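Anyone else working next to a table-wiping arm now? (long)

Posted in: Shop floor & back of house

qian_nights
Started: 2025-06-23

So our canteen got the arms in spring and I've been meaning to write this up. I'm on the closing crew at a staff canteen, 151 seats, and wiping down used to be the last job of the night for all of us. Now two Vorby arms do most of the tables and I do what they leave, plus restocking, plus what my supervisor Gaurav calls "arm support," which wasn't a job in April.

Arm support means I load the cloths, pull the dirty ones, and answer the tablet when an arm stops and asks for a person. It asks a lot. Dried egg, syrup, anything shiny on a pale table. Nine calls in one shift is my record so far.

What I didn't expect is how much I'd care about cloths. We had thin ones before and nobody gave them a thought. The arms want the thick blue microfiber, and they grab it in a bunch instead of flat like you or I would, so now there's a whole argument about which way to fold them in the tray.

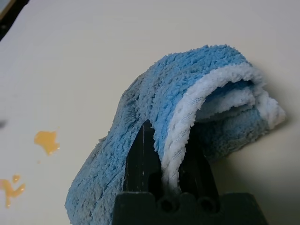 mirora_jy
We went through the same fold argument and I'd say don't let them make you solve it for free. At our place that kind of fiddling turned into a paid half hour before the shift, but only after Jingyi Kang wrote down every minute she spent on it for a month. Before that it was just "oh, can you have a quick look."

qian_nights
See, that's exactly what it is here! "Quick look." I have never had a quick look at that tablet.

saarinen_o
I'm going to disagree a bit. I wiped tables for years and my shoulder is shot. If a machine takes the reaching and I have to answer some dumb questions on a screen, fine, I'll take it. People forget what that job does to you by forty.

mirora_jy
Sure, Oskari, but did they keep your hours?

saarinen_o
They did, 39 a week, same as before. Two people who left weren't replaced though, so okay, I see where you're going.

iason_m
That's the part that bugs me. It's never a layoff, it's just one less name on the rota every so often — and then closing is you and the arms and whoever is on dishes. I miss the talking more than anything. We used to sort out half our lives over those tables.

qian_nights
Yeah. Closing is quiet now. Junhao brings a speaker in, which helps, but he's across the room with the racks.

To be fair to Oskari, my wrists are better. I'd just like it on paper that the job changed. My pay slip still says table cleaner.

mirora_jy
Ask for a new job description before the July review. In writing, and put the tablet calls in it. Our manager had no idea how many there were until somebody showed him the log.

saarinen_o
Agree with that one. And ask for the export, not the summary screen. Ours left out any call under 40 seconds.

qian_nights
Oh wow, okay, didn't know there was an export. Asking Gaurav tomorrow, will post what he says.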